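Odberg's defense minister, Gerardo Pascual, told allies in Rillska in December 2018 that his country would meet its spending pledge "in spirit." The pledge was 2% of national income. The spirit has so far bought 18 trucks.
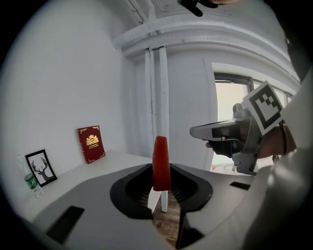

Who pays if Odberg doesn't?

Mostly Tiongson, which covers the shared air patrols and has begun mentioning it at dinners.

Its envoy, Shiela Gatchalian, called the talks "warm." They resume in June.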